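1/6 I decided to put all balls in our home into one place. In September we moved to the new flat in Kinnear, and since then I find them everywhere: under the sofa, in the shoe cabinet, one time in the bed of my daughter.

2/6 First I tried a net bag on a hook. It looked nice for one week, but small hands cannot reach the hook, so everything went back to the floor.

3/6 My neighbor Eilidh Pringle told me to use a long plastic bin with straight walls. She keeps hers under the bench in the hallway. I like this idea – a child can throw the ball in and the work is done.

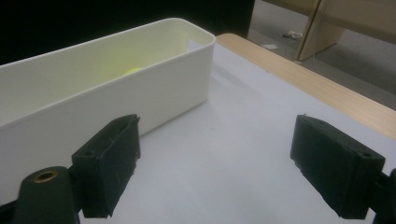 4/6 A tennis ball is easy, it sits low and stays where you put it. The footballs are another story. I will keep them on the balcony until I find something wider.

5/6 One more thing I learned: please measure the place before you buy. My bench has 60 cm free under it, and I was at the shop two times because I did not write down the number.

6/6 Now I want to ask you. Do you wash tennis balls, or only brush them? My daughter plays outside and they bring a lot of dust into the flat. Rory Gillies wrote to me that he puts his in the washing machine inside an old pillowcase – has someone else tried it?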